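Kidis FAQ

Questions we keep getting since the October write-up, with answers from the people who did the work. If yours is missing, write to Agnese Vasiliauskas and we'll add it.

What is Kidis, in plain words?

Kidis is a method for teaching a robot arm to pick up flat things from soft surfaces. A person carries a hand-held gripper, does the task the way they would like the robot to do it, and the recordings from the camera on that gripper become the training data. The robot never has to be in the room while the data is being collected. We love this part, and it still feels a bit like cheating.

Why flat things on soft surfaces?

They're hard! A mug gives you a handle and a rim. A book lying on a cushion gives you a thin edge, and when you press down next to it the cushion gives way and the edge moves. Our first policy, trained only on tabletops, would push a book all the way across a couch and never get a finger under it.

What did you change?

Mostly the way we record. We ask people to do a slow approach with the fingers open, then let one finger sink into the padding beside the object before closing. Raimonds Rozīte noticed that the useful information is in that short moment of sinking, so the training code now gives those seconds extra weight. The network itself is the same one we used in the Dulska project, and we left its size alone on purpose so the comparison would be fair.

Where do you record?

Homes, offices, a waiting room, a gym. We look for places with padding of different firmness and plenty going on in the background. Gyms turned out to be wonderful for this. Vinyl over firm foam behaves very differently from a sofa cushion, and there is metal and dark equipment everywhere to keep the vision side working hard.

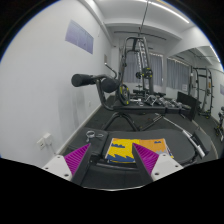
We also try to leave a place the way we find it. If there are other small things near the object, they stay. A policy that only works when everything else has been cleared away isn't much use to anyone, and Begoña Aranda's tests show that training with extra items nearby helps even when the test surface is bare. We didn't expect that and would love to hear from anyone who has an explanation.

How well does it work?

On books and magazines the robot had never seen, on padded surfaces it had never seen, it made a clean pickup in 70 percent of trials. The tabletop-only policy managed 16 percent in the same setting. A clean pickup means the object is lifted and held without being dropped or badly bent. We count a second attempt as a failure, so the numbers are on the strict side.

How much data does it take?

Less than we feared. We recorded in 20 places, and the curve starts to flatten well before the last of them. New places help much more than new recordings in the same place — if you have one free afternoon, go somewhere else with it.

Do the ridged finger pads matter?

Yes, quite a lot. Smooth pads slip on glossy covers. We tried six pad designs, and fine ridges on the inner face did best with paper and card. Jarmo Pesonen is writing up the pad tests separately.

What still goes wrong?

Very thin magazines fold. Covers with strong reflections confuse the approach. And if the surface is extremely soft, the fingers sink so far that the object tips toward them and slides off the back. Rimantas Dzene is working on that last one now, and his early results look really promising.

Does it work with other arms?

We have run it on the Kalix arm and on an older Scanlon. The fingers have to be the same shape as the hand-held ones, or close to it. The rest is calibration.

Can I use the data?

Please do. It's free for research and teaching. Ask Agnese for access and tell us what you're planning, mainly so we can point you to the parts that fit.

Can I contribute recordings?

Yes, and we'd be thrilled. You'll need a hand-held gripper built to our drawings, and permission from whoever runs the place. Send one short test recording first so we can check focus and timing before you do a whole day of it.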